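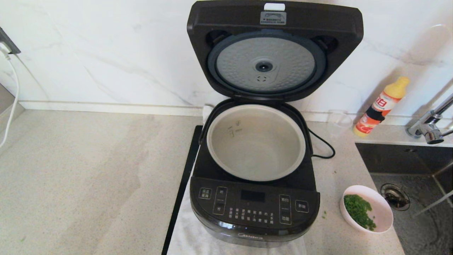
Re: Getting to Kumasberg without a car

Archives > Slow Travel List > Trip Planning > Mountain Towns

2019-09-04

> We're thinking of Kumasberg in December and would
> like to do it by train and bus. The map shows a line as
> far as Bastidon and then nothing. Is there a bus the rest
> of the way, and does it run in winter? Also, is it worth
> staying up there, or better to sleep in Bastidon and go
> up for the day?

There is a bus. It's run by Gillimard and it's the number 7. It leaves from the far side of the station at Bastidon, across the footbridge, next to the bike racks. The stop has a pole but no shelter. Buy the ticket from the driver and have small bills, as ours wouldn't break a large one.

In winter it drops to two buses a day each way. The village is at 1338 meters and the last stretch of road closes when the snow is heavy. When that happens the bus turns back at the sawmill and you either walk or call the guesthouse for a lift. We had to do that once. The walk would have been fine without suitcases.

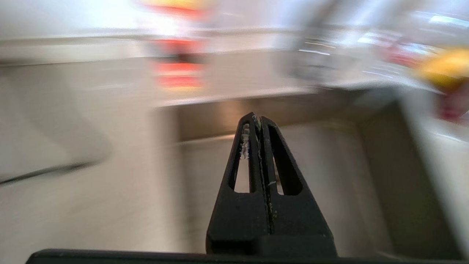
If you can only go up for the day you will spend most of it watching the clock. The morning bus gets in late and the afternoon one leaves before the light is gone, so you get lunch and one short walk. I'd stay two nights at least. The chapel path is easy even with packed snow on it, but the loop past the upper farms needs proper boots and I wouldn't try it after a thaw.

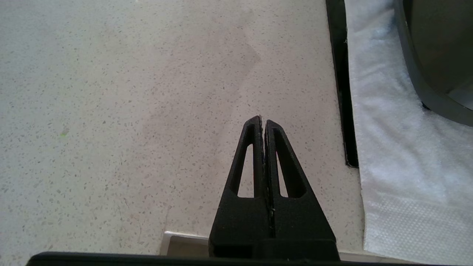 For beds, the choice in winter comes down to Sundqvist, the guesthouse behind the church, or a private rental. We have done both. Sundqvist does breakfast and has a drying room for boots, but it stops serving dinner early in the season and the one restaurant keeps short hours. With a rental you can cook, and that made the evenings a lot easier for us. Check the kitchen before you book. A bit of pale countertop and a rice cooker will get you through a weekend, but buy your groceries in Bastidon before you get on the bus. The village shop is small and shuts for lunch.

On luggage, Gillimard takes skis in the hold but wants them bagged. I don't know about sleds. Their winter timetable usually goes up late, so don't book the train home until you've seen it.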